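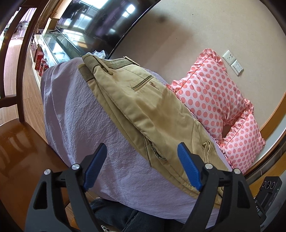 This page collects the questions we get most often about the hand-held gripper comparison, which covers two tools, the Arkach two-finger and the Kourkoulas parallel, and the camera and logger settings used with them. The comparison is limited to clothing and household cloth. The garments are ordinary ones and they are left the way garments usually lie: loosely folded pants with the creases running lengthwise, on a cloth that is itself wrinkled. With the Arkach jaws spread wide, both textured blue pads stay in view of the camera and lean in toward each other, and the pad angle can be read before the jaws start to close. Most of the camera section below depends on that view.

Last revised December 2021. Maintained by Guoqing Guo and Sofia Politis.

GRIPPERS

Which tools were compared?

The Arkach two-finger, with linkage fingers and textured pads, and the Kourkoulas parallel, with straight sliding jaws and flat pads. Both are operated by a hand trigger and both accept the same camera mount. The Fuklow three-finger tool was tried for one afternoon and dropped. Its palm stops the fingertips from reaching a flat cloth at a low angle.

How many grasps does the comparison cover?

The log holds 961 grasps. Of these, 314 are on waistbands, hems and other thick edges, and 158 are on single-layer cloth away from any edge. The rest are on sleeves, pant legs, pockets and folded stacks. Each grasp is one closing of the jaws followed by a lift to hand height. A regrasp is logged as a new grasp.

Which one is better on thick edges?

There is little to choose between them. A waistband gives either tool something to close on, and both hold it through the lift. The Kourkoulas is easier to line up square to the edge. The Arkach tolerates a worse approach angle.

Which one is better on a single layer?

The Arkach. Its pads rotate slightly as the linkage closes and they gather cloth between them. The Kourkoulas pads come straight in and tend to pass over flat fabric unless the operator pushes down. Pushing down works, but on a soft surface it also moves whatever is underneath, and the log then shows two layers in the jaws where one was wanted.

Does the linkage catch on clothing?

Sometimes. The bars have long openings between them, and belt loops, drawstrings and thin straps can enter those openings if the finger passes over them while closing. When that happens, open the jaws fully and back out along the line you came in on. Do not lift. A sleeve over the outer links prevents the problem but hides part of the finger from the camera, and we stopped using it. Loukia Theodorakopoulos has the sleeve drawings if you want to try it.

Can the pads be swapped between tools?

No. The Arkach pads seat on a pivoting link and the Kourkoulas pads screw to a flat plate. We made an adapter plate to run Arkach pads on the Kourkoulas jaws. It added enough thickness that the jaws no longer closed fully on thin cloth, so results with the adapter are kept in a separate sheet and are not part of the totals above.

How often do pads need cleaning?

Lint fills the texture first at the lower edge. Wipe both pads at the start of every session and again whenever you change to fleece, towels or anything that sheds. Use a damp cloth and let the pads dry with the jaws open. Alcohol wipes left our first pair shiny, and that pair was retired.

CAMERA

Where is the camera mounted?

Above the wrist, looking forward and down between the fingers. The same bracket and the same tilt are used on both tools. With the jaws open the fingers enter from the bottom of the picture and leave the middle clear.

Why not mount the camera lower?

We tried it. A lower mount gives a better view of the contact point, but the fingers cover too much of the garment, and it becomes hard to tell a pocket edge from a fold. The current height loses some detail at the pads and keeps the outline of the garment.

Why does the picture tilt so much?

The operator's wrist turns to bring the jaws across the fabric, and the camera turns with it. The tilt is kept. If your software levels the view automatically, turn that off before importing, or the recorded wrist angle will not agree with the picture.

Do reflections matter?

They matter for exposure. A glossy television screen with windows mirrored in it, or a glass tabletop, will pull automatic exposure down and darken the cloth. Lock exposure on the garment before the first grasp. Fixed exposure has been the rule for both tools since February. Earlier runs with automatic exposure are marked "AE" in the notes column and should not be used to compare pad visibility.

Is color a problem?

Pad color has to differ from the fabric. Blue pads separate well from tan, khaki, olive, pink and white, less well from denim. They also stand out against the lavender cloth, though with less margin in dim rooms. For denim, set the pad tracker to use texture and shape only. Demetrius Iwasaki is testing a second pad color, and no results are ready.

Does it matter if the operator's legs are visible?

Not for pad tracking. It does matter for garment outlines if the operator is wearing something close in color to the item being handled. Dark trousers with a light garment are fine. Dark with dark gave us false outlines in several runs, and those were repeated.

CONTROLLER AND LOGGING

What does the controller record?

Jaw opening, trigger position, wrist orientation and a time stamp, at 30 samples per second, matched to the camera. The Kourkoulas reports its opening directly. On the Arkach the opening is worked out from the link angle, and it is least exact in the last part of the closing stroke.

How is jaw opening calibrated?

Close the jaws on nothing, record the reading, open them to the stop, record again. Do this before each session and after any pad change. If the closed reading has moved since the last session, check for lint behind the pads before you accept the new value.

Can I use the Fuklow controller with the other two tools?

Yes, with the Kourkoulas. The connector is the same and the trigger range matches. With the Arkach, the trigger curve is wrong and the jaws close too fast near the end. A corrected curve exists, but it has only been run on the bench.

What counts as a failed grasp?

Any grasp where the cloth leaves the jaws before hand height, where the jaws close empty, or where more layers are held than the operator called before closing. The call is spoken and written into the log afterward. A slow slip that stops before the cloth is lost is logged as a hold with the slip flag set.

PROCEDURE

Who operated the tools?

Stamatia Karras and Loukia Theodorakopoulos, with each tool used by both. Tool order was switched between sessions. Neither had used the Arkach before. Both had used the Kourkoulas on the earlier Grivthorpe work, and this gives the Kourkoulas some advantage in the first sessions.

Why work in furnished rooms?

The Grivthorpe bench results were taken on a flat gray mat under fixed lights. The gripper rankings from the mat did not hold up on sofas, beds and draped cloth, mainly because a soft support gives way under the fingertips. Bench results are still available on request, but we do not combine them with these.

Are garments reset between grasps?

Only when one ends up out of reach. Otherwise it stays where it fell, and the next grasp starts from there. For paired runs, where both tools try the same part of the same garment, the garment is laid out again by hand and the layout is checked against the first picture. The match is approximate. Differences in small folds are accepted; differences in which side faces up are not.

Can I get the raw log?

Send a request to Sofia Politis with the garment types you need. The log is split by tool and by support surface. Read the notes column before filtering, as the adapter and AE marks appear only there.

Is a vacuum gripper planned?

No. One was considered and ruled out for woven fabric.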